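Search this site
Search

About us: the rules we work by

Reading time: 4 minutes
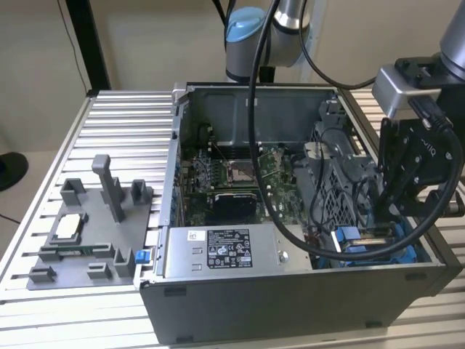
An opened desktop tower on the slatted table, with the gripper over the drive cage side.

Hevero takes old computers to pieces with robots, and we write down how to do it well. We started in a February, with one bench, one arm and a stack of office desktops that a local college had finished with. Both halves of the job still happen in the same building, and we think each one is better for it. The people who draft our rules are the people who stand at the bench, so a rule that makes the work awkward gets noticed by lunchtime!

Desktop computers are lovely things to learn on. Two towers from the same maker can look alike from outside and be laid out quite differently once the side panel is off. There are cables in the way, latches that want lifting before they want pulling, screws that somebody swapped years ago for the wrong size. A robot has to cope with all of it, and so does the person who sets the robot up. That second part is where most of our rules come in.

What we publish

Our main piece of work is the Hukik code, a bench code for small teams who use robot arms to take apart or repair electronics. It has 108 clauses (we did try to make it shorter) and it is written in plain words. If a clause needs a specialist to explain it, we send it back and write it again.

The code doesn't replace the law or the published safety standards on robots and machinery. You need those first, and you need a proper risk assessment for your own cell. Hukik sits underneath and deals with the daily things: where the cables go, what a fixture should look like, who may press start, what gets written in the log and when.

Some of the clauses people ask us about most:

Power. The mains lead comes off the computer before the computer comes into the cell, and it stays in the lead bin. Power supplies are never opened on a robot bench, by a robot or by a person. They come out whole and go to a firm that handles them.

Cables. Robot cables need enough slack for the full reach of the wrist, and the slack must be checked at the far corners of the job as well as in the middle. A loop that dips into an open case can catch on a bracket or a drive cage, so the operator runs the whole path at slow speed before each new model of tower. We are keen on this one. It has saved us a lot of bent metal.

Fixtures. Every part that comes out has a place to go, and that place is shaped for it. Printed fixtures are fine, and we use them all the time, but each one carries a version number in the log and gets thrown away when a holder cracks. No glue repairs.

Static. Boards and memory are handled as if they will be used again, even when everybody in the room knows they're going for scrap. Habits are easier to keep than to switch on and off.

Hands. Nobody reaches over the table while an arm is live. Two-person working applies to any change of gripper fingers: 2 people at the bench, one of them at the stop button with nothing else to do.

Storage drives. A drive is treated as holding somebody's private files until we have a record that says otherwise. It is logged on removal and locked away the same day.

How a rule gets made

A clause begins as a note in the bench book. Anyone can write one. It is then tried for 3 weeks on real jobs, and the team marks each time it helped, got in the way or was forgotten. Forgotten rules interest us a great deal, and quite often the fix is to move a label or a tool and drop the rule altogether. After that the draft goes to our two partner workshops, Marchand and Dakach, who run different arms and different tables and are wonderfully blunt about anything that only works in our room.

We revise the code every 3 years. The present edition came out in July 2022, and the notes we gather between editions are free to read, including the drafts we gave up on.

Visits and training

We run bench days for colleges, repair shops and recycling firms. You bring a job that has been giving you trouble, we set it up together, and you go through the code clause by clause with the arm in front of you. Visitors wear eye protection and closed shoes, and long hair is tied back. Tea is kept in the other room, under clause 4.

If you use Hukik and find a clause that doesn't suit your bench, please write to us. Tell us which arm, which fixture and what you were taking apart. We read every note, and we love getting them.

Contact | Using our text | © Hevero | Back to top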